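26 June 2021

Up at six, no reason. Coffee, toast standing up, wrote half a list and lost it under the mail. Found it again at lunch. Half of it was done already so I crossed those off and felt great.

Main thing today was the blocks. Been putting it off all week. I told the Wieczorek people I'd have the little color set figured out by the end of June and it is very nearly the end of June. Small table, small pieces, something a person can do in a few minutes and then clear away. Sort, line up, clear. Sounds like nothing. It's not nothing, I've been at it since the Femano job fell through and I still change my mind every time I sit down.

The tin says 131 pieces. Way too many. Tipped the whole lot onto the bedroom floor last night and just stared at it. So many reds. Picked out a handful this morning, put the lid on the rest and shoved the tin under the bed where I can't fiddle with it.

Took the handful in and used the marble-pattern top. Looks nice, I'll give it that. But the shine on it! Come at it from the front and there's a big white patch of glare right where you want to look. Dull cloth next time, or move the light. Wrote "GLARE" on my hand so I'd remember and then washed my hands.

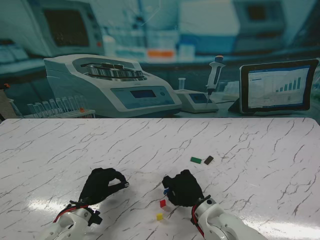 Blue one in hand, red and yellow still out in front. Green and brown keeping each other company.

Liking the yellow a lot more than I expected. Thought it would vanish on a pale top and it's fine, it pops. The brown is the one I'm not sure about. Kind of a gloomy little thing next to the others, and against gray veining it just looks like somebody dropped a bit of chocolate. But take it out and the set gets too sweet, all nursery. So brown stays for now. Ask me again tomorrow.

Mixing cubes with flat ones, good decision, keeping that. All cubes is dull. All flat ones and you spend your life picking at edges with your nails. The two kinds together make you think for a second about how you're going to grab it – that's the part I enjoy, so I'm guessing other people will too.

Rules so far, so I don't lose them:

Start scattered. Don't be tidy about it, no rows.
One piece at a time. No scooping.
Flat ones go down flat, not up on end.
Finish in a line, even gaps, near the edge.

Tried it the other way too, finishing in a pile in the middle, and hated it. A pile is just a mess with better manners. The line is much more satisfying. Did the line along the edge maybe too many times, got fussy about the gaps, nudged one, nudged the one next to it, had to start again. Lost most of an hour to gaps. Good hour though.

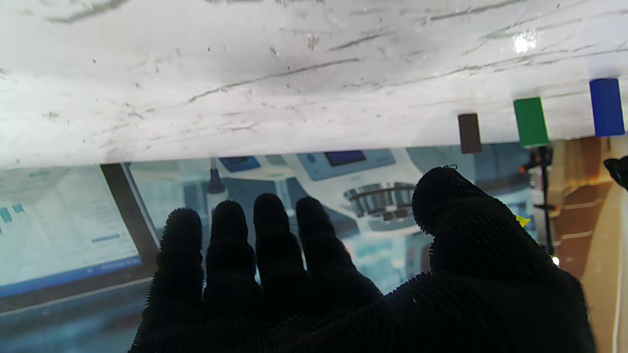
Even gaps are harder than they sound because your eye wants to fix the last one and then that throws off the one before. I might make a card strip to go with it, something to set the spacing against. Or is that cheating. If it comes in the box it's not cheating. Put a question mark by it.

Also the top needs a proper wipe before any of this goes in front of people. Dry cloth first, then damp, then dry agian. I always skip the first dry one and just push the dust around.

Vonum called about the boxes in the middle of all this. They'll do 800 or nothing, I wanted 40. Forty! Said I'd call back Monday, haven't got a clue what I'll say. Stivthorpe might do a short run but they were slow last time and the lids didn't fit right. Plain bags with a drawstring maybe? Cheaper, and you can hear the pieces clack around in there, I like that noise. Must price string. And cloth.

Late lunch, leftover rice, ate it out of the pot. Answered 13 emails in one go and only one was rude (me, not them). Forgot to water the tomatoes, went out at eight with the can and got bitten all over my ankles.

Tomorrow – card strip, two widths. Try a sixth color, orange if there is one in that tin. Decide on the brown. Call Mom's dentist back. Buy milk, we are down to the splash at the bottom adn I'm having that with my coffee.

Bed. Ankles itch.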